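Neighborhood Notes: The Laundry Room Shelf, Five Years On

If you have lived at Sumelby Court for any length of time, you will know the shelf I mean. It runs along the wall by the door in the laundry room, and it started life with a tin of buttons and a paperback with the last page missing. I was asked to write a few paragraphs about it for the winter newsletter, and I'm afraid I have gone over my allowance again (Toshio, please be kind with the scissors). 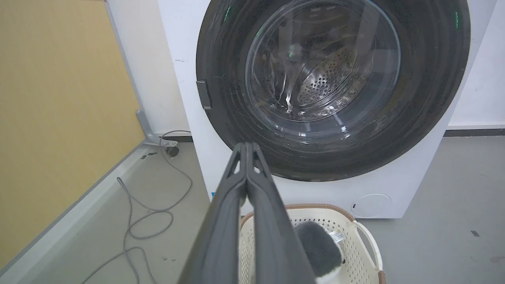
By Heather Bolger | Posted 2023-12-08 | Filed under: Around the Building

I moved in on the third floor knowing not a single soul, and for the first month the only people I spoke to were the ones waiting for their towels. You can learn a great deal about a person in the time it takes to finish a spin cycle! Genji Nomura told me where to buy decent bread. Sorcha Menzies told me which of the elevators sticks, and then came up that same evening with a pot of soup, as she had decided I looked thin. I have never looked thin in my life, but it was very good soup, barley and leek, and I still have her pot.

It was Sorcha who put the first books out. She had been clearing her late aunt's apartment and could not bear to take everything to the thrift store, so she lined up a few of the mysteries on the shelf with a note that said "Take one, tell me who did it." Within a week somebody had left a cookbook beside them, and a jigsaw puzzle of a harbor, and a bag of lemons. The lemons were gone by lunchtime.

These days there are 191 books in the ledger, which Ayane Chiba keeps in a green school notebook hanging from a string. You don't have to sign anything out, and plenty of people don't, but Ayane likes to write down what comes in, and I like to read what she has written. She adds remarks. Next to a very long novel about a Turetti, a family of bell makers, she put "Gave up at page 40, try again in January." Next to a book on keeping bees she put only "Well!"
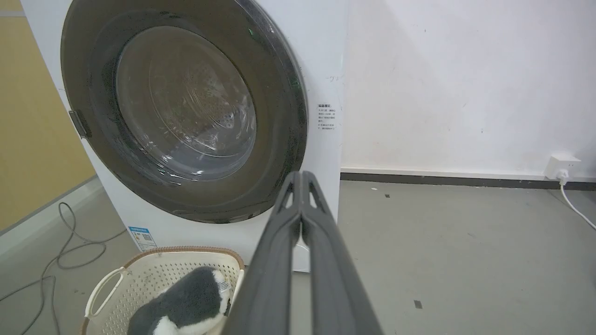
I did try the bell makers myself, and I can report that it picks up once the grandfather dies and everybody starts fighting over the foundry. If you are stuck in the early part, skip the chapter on bronze. My sister thinks skipping is a kind of cheating, but my sister also reads the ends of mysteries first, so I don't take instruction from her.

The reading evenings grew out of the shelf too, almost by accident. A few of us were standing around disagreeing about a book by a Ragnarsson – the one with the lighthouse and the two brothers – and Toshio said we might as well do it sitting down. So we went up to his place, and he made tea, and we disagreed until past eleven. We have met once a month ever since. We had 23 people for the October evening, with cushions borrowed from all over the building, and I would gladly squeeze in more.

Our next one will be in January, and we are reading "The Davero Letters," a short one this time, after some grumbling about the last choice (mine). Two copies are on the shelf now and Genji has another he is willing to lend if you promise not to fold the corners. You are welcome even if you haven't finished it. You are welcome if you haven't started it, for that matter, though you will hear the ending, as Sorcha has never once managed to keep an ending to herself.

A few small requests while I have you. We have more than enough cookbooks and would love some poetry, or anything for the eight-to-twelve crowd, who have been through the dragon series twice and are getting restless. Large print is always wanted. Puzzles should have all their pieces, or a note in the box saying how many are missing, and please do bring food only if it will keep until evening. If you have something heavy to donate, ring my bell and I'll come and help you carry it down.

And if you are new here, come and say hello. I am usually downstairs in the early evening with a book and one load too many, and I would so like to hear what you're reading.

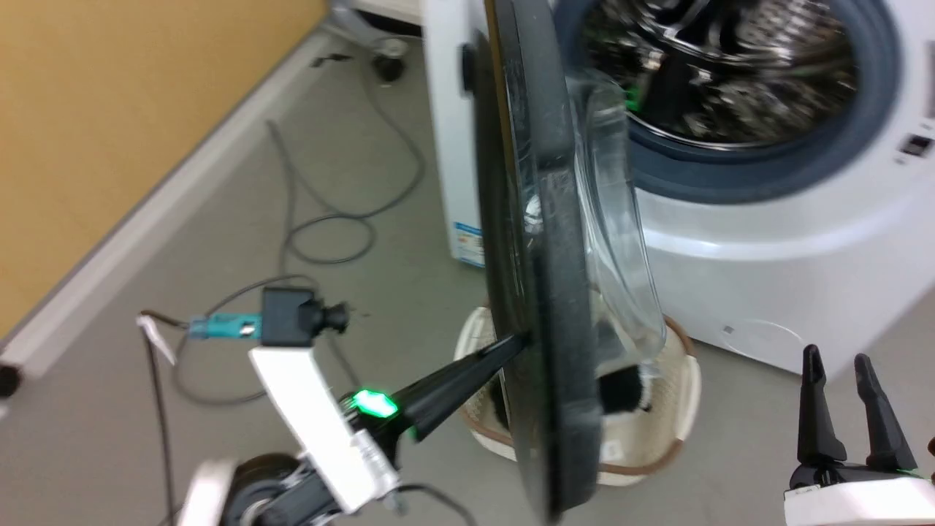
Door open and ready for the next load.

To get on the list for the January reading evening, leave your name and apartment number at the back of the green notebook.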